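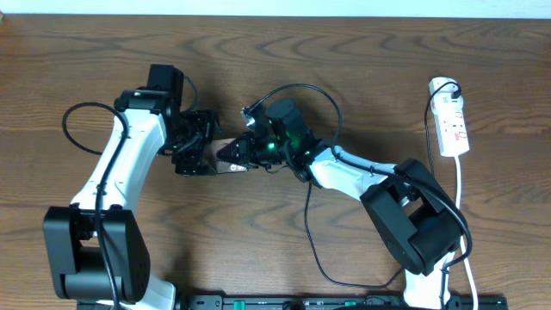 Thread on grippers, then, as I promised to stop muttering about them in other people's replies. I've spent most of February putting two sets of fingers through the same dull jobs on the same pair of arms. Set one is the stock parallel jaws. Set two is a rubber-padded pair from a small outfit called Guvholm, which arrived in a padded bag with no instructions and one spare screw. The job that has taught me most is the silly one: both arms meeting over a small pinkish-beige box a little left of the middle of the table, one gripper to each side of it. Everything below comes out of that job or something like it.

The usual way to compare grippers is to pick up a cube, put down a cube, and post the video. I did this. Both sets can pick up a cube. So can a toddler and most dogs. I learned nothing and lost an evening.

Two arms on one object is where the differences show. With one arm, if the grip is a bit off, the object shuffles in the fingers and everyone carries on. With two, the object can't shuffle. One of the arms has to give way, and neither of mine was brought up to.

Stock jaws first. They're hard, they're thin, and they close exactly where you tell them to, which is lovely if you've told them the right place. I was often 2 mm out. On a hard box that means one jaw arrives early and shoves the thing into the other arm like somebody closing a drawer with their hip.

The Guvholm pads forgive all of that. Arrive early, arrive late, arrive slightly crooked, the rubber squashes and you get away with it. For two days I thought I'd found the answer and was quite unbearable at lunch.

Then I asked them to let go.

Soft pads are wonderful at holding and sulky about releasing. Open the jaws and a light box stays stuck to one side for a moment, then drops when it feels like it. For a handover you want the box to belong to one arm or the other. Mine spent a while belonging to whichever arm had the stickier pad that morning.

Talc helps. Talc also gets into everything. Please don't write to me about the talc.

Someone asked about grip force. I don't have a proper force sensor in the fingers, I have motor current and optimism. What I can say is that the stock jaws give a clean jump in current when they touch something, and the padded ones give a long gentle slope, like a lift in a nice hotel. If your code waits for the jump, it will wait quite a long time.

My code waited for the jump.

Fix was to stop looking for a jump and look at finger position as well: if the jaw has nearly stopped moving and the current has climbed past a threshold, call it a grip. Took me 6 goes to get a threshold that worked for cardboard and plastic both. It's a single number in a config file and I have never been so attached to a number.

Controllers. I've been switching between the one that came with the arms and an open-source one called Prosport, which sounds like a shop that sells you shin pads. The vendor one is smooth and polite and will not tell you anything. Prosport tells you everything, all the time, in the terminal, until you beg.

For single-arm work I'd keep the vendor one. For two arms I'd take Prosport, purely for the clock. Both arms run off one loop, so when the left starts to close, the right knows it in the same tick. With the vendor software I had two separate loops agreeing to differ, and you could see it in the box, which did a tiny shimmy at every pick.

You can turn the stiffness down on one arm and keep it up on the other. Do this. I have one leader and one follower now, and the follower is told to be as limp as it can manage without sagging. The shimmy went away with the hard jaws too, which rather spoiled my case for the rubber.

Cables! I could do the whole thread on cables. Each arm carries a great black loop up past the wrist because if you tie it down neatly the wrist can't turn all the way, and if you leave it free it goes exploring. I've tried clips, spiral wrap and a hair bobble. The hair bobble is currently winning.

Also, whichever finger set you choose, check what sticks out at the back as well as the front. The Guvholm set is 17 mm longer than stock. That doesn't sound like much until both wrists are bent in towards the same small box and you find your safe gap was 14.

They touched once. It was a small, expensive click. No harm done beyond a scuff on one finger and some language.

Durability, such as I can judge it. I left the stock jaws cycling open and shut on a foam block for 3000 closes and they looked the same after as before. The pads I stopped well short of that, when one corner started to lift. Glue, I think, and not the rubber. A friend at a lab in Plavville says theirs did the same and that superglue makes it worse. I had, of course, already used superglue.

What about suction, says everyone. Suction's great if your object has a nice flat face and no holes in it. I have things with holes in. Next.

The thing I'd really like is a hard jaw with a thin soft skin, a millimetre or so, and a bit of texture so it lets go. Ó Néill, the little machine shop that did my mounting plates, reckons they can cut the jaws if I sort out the skin myself. I've a sheet of silicone on order and no idea how I'm going to bond it.

So, where I've got to. Hard jaws plus one floppy arm for handing things over. Rubber pads if you've only one arm, or your camera calibration is as bad as mine was at the start of the month. Prosport if you need two arms in step and can live with the chatter.

Settings for the grip check are going up once I've taken the rude words out of the comments. If you've bonded silicone to aluminium and it stayed there, my replies are open.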